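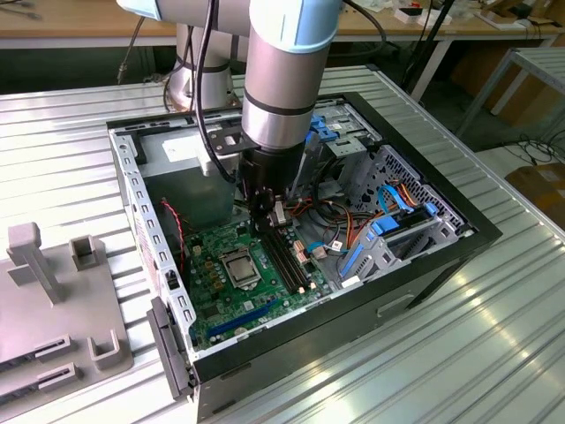 Desktop case on its side, board and memory slots showing.

Filed under: Home Video > Backups & Storage > Checklists

My twice-a-year media server checkup (with notes from the September run)

I keep all our movies and home videos on an old desktop in the hall closet, and after losing a whole shelf of camcorder tapes' worth of files a while back I got religion about checking on it. Several of you asked for the list, so I'm pasting it the way I fill it in, comments and all. Steal whatever you like!

POWER AND HEAT

[x] Shut down properly, switch off at the back, unplug.
Did this one first this time, Oda, you can stop writing to me.

[x] Power cord and strip: no browning, no loose plug, no smell.
The strip was fine but the cord had been squashed behind a suitcase for who knows how long. Swapped it for a spare.

[x] Dust filter and front intake.
Gray felt, as usual. I vacuum the filter outside the case and use a soft brush on the rest (hold the fan blades still while you do it, please).

[ ] Closet vent clear by a hand's width.
FAIL. Winter coats. I moved them and they'll be back by the weekend, I know my family.

[x] Drive temperature after a long copy.
Hottest drive topped out at 46 C with the closet door shut. I'd like it lower. With the door open a crack it's a lot happier, so the door stays open during big jobs now.

DRIVES

[x] Read the health report for every drive and save a copy.
All pass. The oldest one has 8 reallocated sectors, same number as in spring, so I'm leaving it alone but it only holds stuff I could rip again. If that number moves, out it goes.

[x] Data cables pushed home, no sharp bends.
One was half out! Probably my elbow from last time.

[x] Free space above ten percent.
Barely. See the part about duplicates.

FILES

[x] Count the files and compare with the catalog.
The catalog says 1665 titles and so does the folder, first try, which has never happened to me before. I may have done a little dance.

[ ] Play the start, middle and end of a handful picked at random.
Mostly good. Two of the old concert rips lose audio sync toward the end, and it's the ones I made with Parna before I learned to set a constant frame rate. Marked them for a redo. Fuseini Boateng suggested checking the chapter just after the layer change on dual-layer discs and that's a great tip, I've added it for next time.

[x] Duplicates.
Ran Clikby over the whole library and let it sit overnight. It flagged piles of trailers and menu clips I never meant to keep. I go through the list by hand and never let it delete by itself, not after the wedding video episode.

[x] Subtitles still attached.
Fine, except for anything Clyde Kowalczyk gave me, where they're all named "subs final new" and I have to guess.

BACKUPS

[x] Backup drive plugged in, copied, unplugged again.
Took most of an evening. Unplugged is the part I used to skip.

[ ] Restore test: pull one folder back and watch something from it.
Only got halfway. The folder came back okay but I fell asleep before I watched any of it, so it doesn't count and I'm leaving the box empty.

[x] Second copy somewhere else.
Birdie Esposito keeps mine in her desk drawer and I keep hers. We swap when we have lunch.

LEFT TO DO

- Re-rip the two concerts
- Finish the restore test
- Hooks for the coats, somewhere that isn't the closet
- Price a bigger drive before spring

If you've got a check I'm missing, put it in the comments and I'll try it on the next round.

Recent posts
- Killard or Castellanos: which one kept my chapters?
- Fuad Jemal's guide to labeling home movies
- Constant frame rate, explained with my own mistakes
- What I do with the discs after ripping

Get new posts by email. Join 2599 other readers and unsubscribe whenever you want.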